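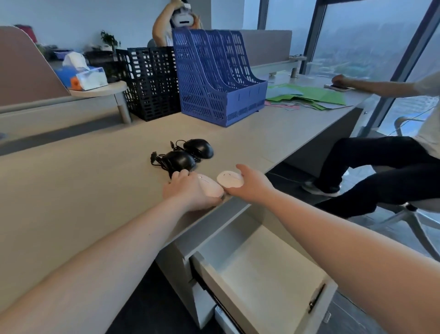

Changes to public order reporting take effect in October

The district's revised procedure for reporting disorder, street blockages and unnotified processions comes into force in October. It replaces the procedure adopted after the Kazmi Road disturbances and applies to all four wards: Brundeo, Bakard, Kazmi and Fireck. Residents, shopkeepers and event organizers should read the sections below that apply to them. The full text is available at the district office and at each ward library.

Background

The previous procedure was written for a single type of incident, namely a crowd gathering at a known location with some advance warning. It assumed that the first report would come by telephone to the ward desk and that the ward desk would pass it to the police control room. During the disturbances in Kazmi and the southern part of Bakard, the ward desks logged 1,790 contacts over four nights. Of these, 608 were duplicates of a report already received, and many of the remainder gave no usable location. Staff spent most of the first two nights calling people back to ask which end of a street they meant.

The review published in the spring found that the delay between a first report and its entry in the shared log was longer than the response time that followed it. The review made no finding on police tactics, which are being examined separately by the regional inspectorate. Its recommendations were limited to how reports are taken, sorted, passed on and kept.

Single reporting line

Ward desks will no longer take reports of disorder in progress. All such reports go to the district line, which will be staffed day and night. The emergency number is unchanged and should be used first where there is a fire, an injury or an immediate threat to a person. The district line is for everything else: blocked roads, damaged property, barricades, material being stockpiled, and crowds that have not yet caused harm.

Calls made to a ward desk after the changeover will be forwarded automatically until the end of the year. After that a recorded message will give the district number.

Online reports can be made through the district website. The form has been shortened. It asks for a location, a time, a category and a short description. Name and contact details are optional, but a report without contact details cannot be followed up and will not receive a reference number.

Location codes

Every junction, footbridge and underpass in the four wards has been given a location code. The codes are being fixed to lamp posts and signal cabinets at eye level. A code consists of one letter for the ward and three digits. Callers who can see a code should read it out before giving any other information.

Installation is complete in Brundeo and Fireck. In Bakard, the streets between the canal and the bus depot are still to be done. In Kazmi, installation is finished apart from the retail park, where the landowner's consent is pending. Callers in those areas should give the street name and the nearest house number.

Codes that have been removed or painted over can be reported as street furniture damage in the usual way. They are not treated as disorder reports.

Categories

Reports will be sorted into three categories. Category A covers violence against people, arson, and the use of missiles or fireworks against people or vehicles. Category B covers damage to property, barricades and obstruction of emergency access. Category C covers gatherings, noise and obstruction of the footway where no damage has been reported.

Category A reports are passed to the police control room as they are being typed. Category B reports are passed on when the entry is complete. Category C reports are held by the district and reviewed at set intervals during the shift. A Category C report is moved up if a second report from the same location describes damage or injury. The person taking the call decides the category. Callers do not need to know the categories and will not be asked to choose one. The online form suggests a category from the answers given, and staff can change it.

Road closures and buses

When a road is closed on police instruction, the closure will be published on the district website and on the displays at the Bakard and Fireck interchanges. Under the old arrangement, closures were published only after confirmation from the highways team, which did not work evenings. Closures will now be published on the authority of the duty officer and confirmed afterward.

Bus diversions remain the responsibility of the operator. The district will send closure notices to the operator at the same moment they are published. Residents of upper Fireck should note that the hill route has no alternative for full-size buses. If the lower road is closed, service will end at the interchange.

Notice of processions

The period of notice for a procession or static protest on the highway has not changed. What has changed is the form. Organizers must now give a start time, an end time, a route, an assembly point, a dispersal point and the number of stewards. Dispersal points were not previously required. The review noted that in both Kazmi and Bakard, trouble began after the notified part of the event had ended and stewards had gone home.

An organizer who expects more than 3,000 people must attend a planning meeting with the district and the police before the notice is accepted as complete. Smaller events may request a meeting but are not obliged to hold one. Funerals, school walks and customary religious processions on the existing list remain exempt. The list is printed at the back of the notice form.

Notice forms in the old format will be accepted until the changeover. Notices already accepted do not need to be resubmitted.

Businesses

Owners of premises in the designated streets may register one keyholder and one alternate with the district. Registered keyholders will receive a text message when a Category A or Category B report is logged within the same location code area. The message will contain the code and the time. It will not describe the incident or advise whether to attend. Keyholders should not travel to premises inside a police cordon.

Firms that store fuel, gas cylinders or builders' rubble in open yards will be asked to complete a short return giving the quantity held and the way the yard is secured. Skips placed on the highway must be emptied or removed when requested by the duty officer. This condition will be added to new skip permits from the changeover date. It does not apply to permits already issued.

Claims for damage

The claims process is separate from the reporting process. A report to the district line is not a claim, and a claim does not need a prior report, although a reference number will speed up checking. Claims should be sent to the district legal office with photographs, an estimate or invoice, and the name of any insurer. Claims from the Kazmi Road disturbances that are still open will be decided under the old rules.

Records

Reports will be kept for two years and then deleted, unless they form part of a claim or a prosecution. Calls to the district line are recorded. Monthly totals by ward and category will be published. Totals for individual streets will not be published, and location codes will be removed from any data released on request.

Comments on the procedure can be sent to the district office in writing or left at any ward library. A first check on how the new line is working will be reported to the public safety panel after three months of operation.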